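Pliltulthorpe House Furnishing Project
Progress report to the Staviveck Fund, August
Prepared by Delyth Meredith

Where we are

The grant was for furnishing and equipping the guest rooms and the shared kitchen at Pliltulthorpe, a house built in 1873 by someone who disliked closets. At the last report we had four rooms, a great many boxes and a spreadsheet. We still have the four rooms. The boxes are mostly flat and in the garage, and the spreadsheet has grown a second tab, for which I apologize in advance.

Sorting the donations

The Dafis family gave us the contents of two households, and Zolten Housewares sent its discontinued lines. Together that came to 60 boxes, of which 58 are now unpacked. The other two are marked "misc." and I am working up to them.

There is no proper sorting room, so we have been using whatever is flat. Beds have done more work this summer than any bed expects to. Everything gets looked over, given a room and written down before it moves again, and that includes the fan, the glass jars and a purple plush toy that arrived in a box labeled "kitchen." 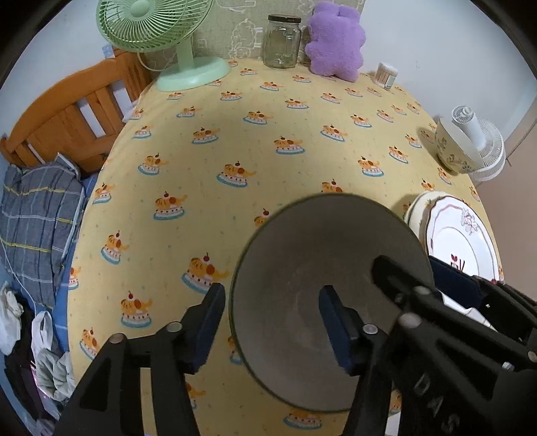 The writing down takes longer than the carrying. It has also settled several arguments about whether we own enough bowls. We do. I would ask the Fund to decline any further bowls on our behalf.

Fabric

You approved a line for "plain neutral linens." The yellow fabric with the small cartoon animals and the cherry-topped cakes is neither plain nor neutral, but it was free, and the linen money is therefore still in the account. I was against it for a week. I have since caught myself defending it to a visitor.

Tableware

The plates are the best of what we were given. None of it matches. We have large white ones with orange flowers and green leaves, beaded around the well, and a smaller oval one edged in dark red with a floral sprig in the middle. I had planned to sort everything into sets - a plan that lasted until lunch. The kitchen will now have one shelf for big plates, one for small, and guests may form their own views. 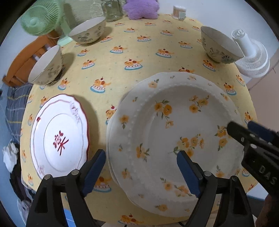 Money

Spending is under budget on linens and tableware and over on shelving, for reasons connected with the closets. We would like to move the linen balance across to shelving and need your written approval to do it.

Still to do

Put up the kitchen shelves.
Finish the inventory and send you a copy, both tabs.
Decide who gets the purple toy. Two rooms have asked.
Open the boxes marked "misc."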